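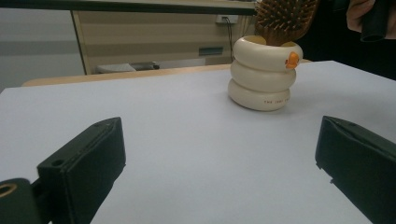
The cream pot, with its small orange passenger and a hairbrush standing in the top.

Home Columns Rooms Letters Subscribe

In praise of the silly pot
Opinion – March 27, 2025

I have come round to the view that every hairbrush in the country should live standing up in something ridiculous.

Mine spent years in a drawer. It was a perfectly respectable drawer, bought flat-packed from Givow with matching dividers, and each morning I would pull it open and rake through hair ties, plasters and a dead torch until I got hold of the brush, usually by the wrong end. Then in January I cleared the lot out and went looking for a pot. I wanted something plain and grey. I came home with a cream one that looks like three plump doughnuts piled up, with a little orange creature sitting on the rim that I call a duck and my sister insists is a fish.

I love it! I love it out of all proportion to what it does, which is hold a brush.

My argument, such as it is, goes like this. We have been told for a good ten years that a tidy home is one where things are hidden. Jeltora built a whole catalogue on it: smooth doors, no handles, everything behind something else. I went to their showroom in Narkorton and couldn't find the bin. And I do see the appeal, because a bare white surface is a lovely thing to come down to in the morning. But the things we use every single day don't want to be hidden. They want to be grabbed, half asleep, by a person who is already late for the bus.

So leave them out, and give them somewhere good to stand. A brush lying on its side on a white table looks like mess. Stand the same brush in a fat glossy pot with its bristles in the air and it looks like a decision (mine looks a bit like a startled hedgehog, and I count that in its favour).

The pot does have to be a bit silly, though, and this is where I part company with the tasteful people. A friend of mine swears by the Kallio range, very handsome straight-sided cylinders in oatmeal and slate, and she has so many of them that she can never remember which one has the scissors in it. They all say the same thing. Mine has fat round tiers and an orange duck. I could find it in a power cut.

There's a practical side too. The bottom tier is the widest, and a brush with a wooden head is heavier at the top than you'd think, so that shape earns its keep. I have knocked over two slim vases trying to make them do this job – one of them full of water at the time, don't ask – and a wide bottom is now the first thing I look for. After that I want an open top, with no lid and no clever insert with holes in it. If you have to aim, you'll stop bothering by the weekend.

And please, only put one kind of thing in it. The moment a pen goes in with the brush, the receipts follow, and then you've got a drawer again, only upright.

I know it's a lot of feeling to have about a pot. But most of what we touch in a day is this small, and I'd much prefer it to be cheerful. Go and look in the back of your cupboards. There'll be an egg cup or a daft jug from somebody's holiday in there, and your brush is waiting.

521 shares 2 comments

Contact us | Copyright 2025 | Back to top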